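Project report, part two: looking after the arm
(the part one write-up covers the choice of task and the budget, so I won't go over those again)

When Todor Dimitriou and I picked this project we thought we'd spend the whole term on clever software. What we got was a term of screws, finger pads and cable ties, and I've ended up enjoying that far more than I expected! Todor looked after the code that picks the target, and I had everything you can touch with a hex key. This part is my half.

## The cell

Our cell is one arm, one table and a small camera at the wrist looking down past the fingers. The arm is the older Sekis one from the teaching lab. The gripper is a Cokia two-finger unit with black finger pads, and the controller is a Zellon box that lives under the bench and hums. Vlasta Živković, our supervisor, had one rule for us, which was to write down every change before making the next one. I broke it twice in the first month and regretted it both times.

## Setting the wrist camera

The camera bracket has slotted holes, so it can tilt quite a bit before you tighten it. I wanted both fingertips in view with the gripper open, one in each bottom corner, and the space between them clear for whatever we were about to pick up. Too steep and you only see what's right under the fingers, too shallow and you lose the fingers altogether and can't tell if you're lined up.

We used alphabet blocks as targets (cheap, light, and the coloured borders give Todor's code something to hold on to). With the tilt I settled on, the nearest block sits between the fingers and there's still a good stretch of table beyond it. 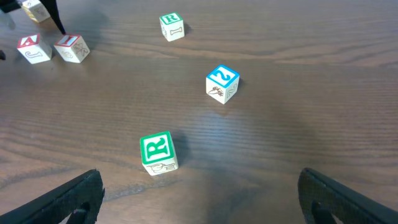
*Wrist camera view with the gripper open and the green R block between the fingers.*

The shine on the table was a pain. There's a soft bright band across the middle of the varnish, and the first version of the code kept getting excited about it. I tried moving the lamp, then closing the blind, and in the end Todor just locked the exposure and we left the lamp alone. I'd still like a matt mat on there next time.

## Fingers

Most of my time went here. The pads bolt on from the back, and one of the bolts on the left finger kept working loose. You'd never spot it standing next to the arm, but the grip came out lopsided and blocks twisted as they were lifted. My log says we did 363 picks in total, and 30 of those were dropped. Of the drops, 11 happened in one afternoon, which was the afternoon I found the bolt.

The fix was dull – a drop of threadlock, a new washer from the Hodžić spares kit, and a mark in white paint pen across the bolt head at the back so I can see if it has turned. After that I did the same on the right finger so they'd match.

I also wiped the pads down before each session. Their texture picks up dust, and a dusty pad on a painted cube is a slippery thing.

Then it was back to checking the two fingers against each other. I open the gripper, park the arm over the table and look at the live view on the laptop. Both fingers should slant in from the bottom corners at a similar angle, with the gap in the middle and a block straight ahead in it. If one of them reaches noticeably further in, I stop and get the hex key out. 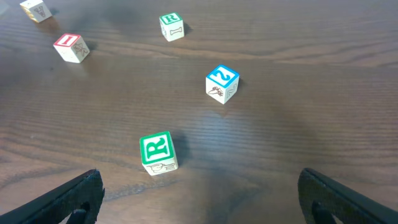
## What I do before a session

1. Power up the controller and let the arm home itself, hands well away.
2. Check the paint marks on the finger bolts.
3. Wipe the pads with a dry cloth.
4. Tug the camera cable gently at the wrist. It has come out once, halfway through a demo for Vlasta.
5. Open the gripper and compare the fingers in the live view.
6. Do one slow pick on a single block, then write it in the log.

## Still to do

The cable needs a proper clip, the current one is a tie and some tape. I'd like to make a little gauge for the camera tilt as well, so the next pair don't have to find the angle by eye like I did. Todor wants to try it with more blocks closer together, which I'm all for as long as he does the tidying up afterwards. We hand over in December and the spare washers are in the drawer marked "gripper".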